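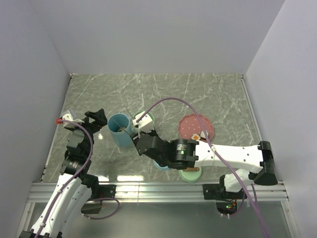 Neminham Civic Watch Club, Members' Blogs

January 23, 2022

I read the mayor's new ethics pledge twice, and I still can't find the part where anybody has to do anything.

Some background for people who skipped the December meeting. The town paid a consulting outfit called Risier to run a "listening process" on the bus depot land. Then the local paper got hold of the invoices, and two of them covered the same 18 days. The mayor, Wendelin Sutter, called it a clerical matter. The council asked for the contract. They got a summary of the contract, written by the mayor's office.

So now we have a pledge. It runs to eight pages, and the word "transparency" is in the title and on the cover letter as well. Department heads promise to "strive to disclose" outside meetings. Strive to! I strive to go running. There is no deadline, no penalty, and no name attached to the job of checking.

I asked Ottilie Egger on the council what she made of it. She voted for it, which surprised me. Her view is that a weak rule on paper can be tightened later and no rule can't. Maybe. I've lived in this town long enough to remember the last weak rule on paper, the gift register, which was going to be tightened later too. Go look at it on the town website if you can find it. The newest entry is a fruit basket.

What would change my mind is pretty small stuff. Put the full Risier contract online, with the invoices. Tell us who signed off on the second payment. And let someone outside the building look at the depot sale before it closes, because the only bidder so far is Tokgöz, and their offer came in a week after the listening process wrapped up. That could be a coincidence. I'd like to see the calendar before I agree that it is.

The mayor's people say 400 residents were consulted. I filed a request for the sign-in sheets and got back a letter saying my request had been received. If you went to one of those sessions, send me a note through the club page and tell me which one and how full the room was. I went to the one at the library, and there were a lot of empty chairs.

Comments are open until the next council meeting.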